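From: Liam Sowerby
To: Drusumdale Anglers list
Subject: Re: [drusumdale] Feeder rods for the big pit

Trevor Entwistle wrote:
> Morning all. I've had enough of my old feeder rod, the tip ring has gone
> again and I can't be bothered whipping another one on. Mostly I'd be using
> it for bream on the big pit at Ustedstead, with the odd trip for tench
> once it warms up. Do I need a 12 foot or will 11 do? And is braid worth
> the bother? Kacper says yes but Kacper says yes to everything.
> Trevor

Hi Trevor,

I went round and round on this last winter, so you're welcome to the results. I fish the big pit more than anywhere else and I'd go for the 12 every time. An 11 is lovely on the canal, but the bream at Ustedstead tend to sit out past the second shelf, and by the time you've put a decent sized feeder on and there's a crosswind coming over the car park bank, you'll be glad of the extra foot. It picks the line up better on the strike as well.

Mine's second hand. I bought it off Valter Öberg when he was clearing out his garage (he swore he'd only used it twice, though the cork told a different story!) and it came with three tips. I use the middle one nearly all the time and the lightest when it's flat calm and they're just mouthing the bait.
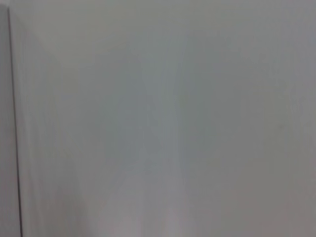 As for braid, I'm with Kacper for once, but only at range. I had a morning in February on peg nine where I was getting tiny little plucks on mono and missing every one of them. Swapped to the spare spool with braid on, left everything else the same, and had four bream before dinner, the best of them just over six pounds. Might have been the fish waking up, who knows, but I've kept the braid on since. You do need a mono shock leader or you'll crack off, and you need to back the clutch right off compared to what you're used to. I lost a good tench at the net finding that out and I'm still cross about it.

Under thirty yards I wouldn't bother. Mono's cheaper, it sinks better and it forgives you when you're clumsy, which I am by the afternoon.

Bait-wise I've gone back to plain brown crumb with a bit of molasses, a handful of dead maggots and some chopped worm. I know Terence Crabtree mixes up all sorts in that bucket of his and he does catch, but he'd catch on a bit of old carpet. Go easy to start with - five or six quick casts to put something down, then one every ten minutes or so till you get a sign. If the roach turn up and start pestering you, go longer on the hooklength and put two bits of corn on.

One other thing, the far bank pegs are very soft at the moment. I put a bank stick in last time and it went down like a spoon in custard, so take the tripod if you've got one. And the gate code has changed again, so ring Valter before you set off or you'll be stood in the lane at half past five like I was.

I'm planning to be down there early next week if this wind drops. You're welcome to have a go with mine before you spend any money - I'll bring both spools and you can see what you think of the braid. I'll be on nine or ten, assuming Kacper hasn't beaten me to it.

Tight lines,
Liam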